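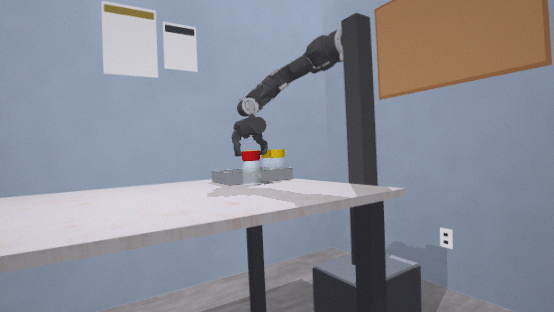 # Setting Up the Jar Handling Exercise in Trivovis

Revised November 2023

Trivovis is a simulation package for planning and rehearsing pick-and-place work with a post-mounted arm. It is supplied by Ladefoged to training centers and small production shops under a site license. This page covers the jar handling exercise, in which the arm works among lidded jars beside a shallow tray on a tabletop. New users should complete it before opening the packing exercises.

## Before you begin

The exercise requires Trivovis with the September update and the Trurora hand library. Users who installed from an earlier package must add the library separately from the Downloads page of their Ladefoged account. Allow 25 minutes for the first run.

Sign in with a trainee or instructor account. Guest accounts can view the exercise but cannot save a grasp.

## Loading the room

1. Open **Exercises** and select **Jar Handling, Tabletop**.
2. Choose the standard room. The alternate rooms have different lighting and should be left for later.
3. Wait for the status bar to read *Ready*. Moving the arm while the room is loading will cancel the session.
4. Select **Reset Joints**, then confirm.

## Approaching a lid

Select a jar by clicking its lid. Red and yellow lids are used in the exercise, and the lid color has no effect on the weight assigned to the jar. Where two jars overlap on screen, rotate the view until the one you want can be selected cleanly.

Set the approach speed to 25 percent and bring the hand down from above. Stop short of the lid and check the position of the fingers from at least two views. A finger that looks clear from the front may be touching a neighboring jar. 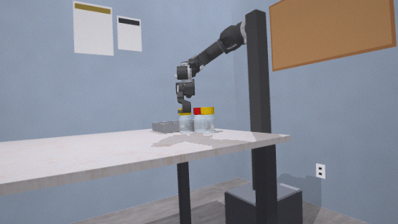 When the position is satisfactory, lower the hand and select **Close**. Grip force is set on a scale of 0 to 100. The default is 70, and trainees should keep it for the first three attempts. If the jar tips, reduce the approach speed before changing the force.

## Saving and reviewing

Select **Save Grasp** to store the joint positions and the force setting. Each saved grasp appears in the Review panel, where it may be replayed, renamed or deleted. Instructors can lock a grasp so that trainees may replay it without editing.

Replays run from the saved starting position. If a jar has been moved since the grasp was saved, restore the room first with **Restore Layout**.

## Common difficulties

**The hand stops above the lid.** The joint limit has been reached. Raise the arm, select **Reset Joints** and approach again at a different wrist angle.

**The fingers pass through the lid.** Contact checking is turned off. It is found under **Settings > Physics**.

**The Review panel is empty.** The session was opened with a guest account.

## Licensing

The jar handling exercise is included in every Trivovis site license. The Ullberg exercise set, which adds stacking and sorting, is sold separately and requires 3 GB of additional disk space. License holders may request a trial of the Ullberg set through their Ladefoged account.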